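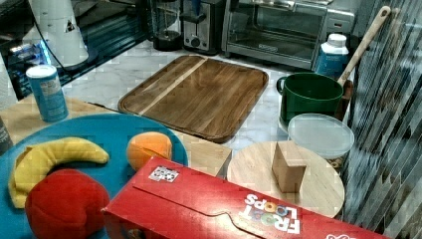 Kitchen Counter Layout, Bohdan Kushnir, 9/27/26

Aim: find out where things should live on a shared worktop. The brief asked for 3,000 words. It is getting fewer.

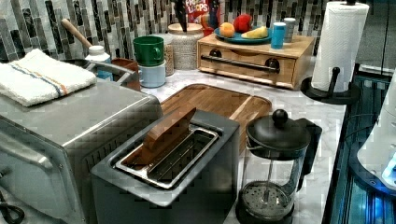

Stacking mugs saves space until you want the bottom one. Cereal drifts to wherever there is a gap, and no rule I wrote in August stopped it.

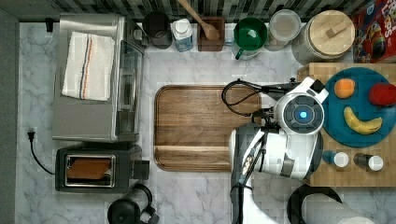 The back row suits anything tall. Toaster and kettle belong near each other, as breakfast is not a walk.

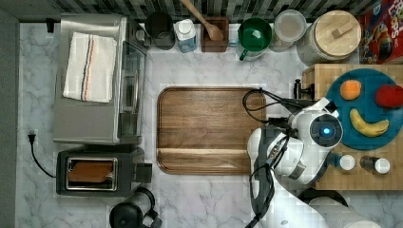 Fruit should sit within reach. Crumbs remain outside the scope.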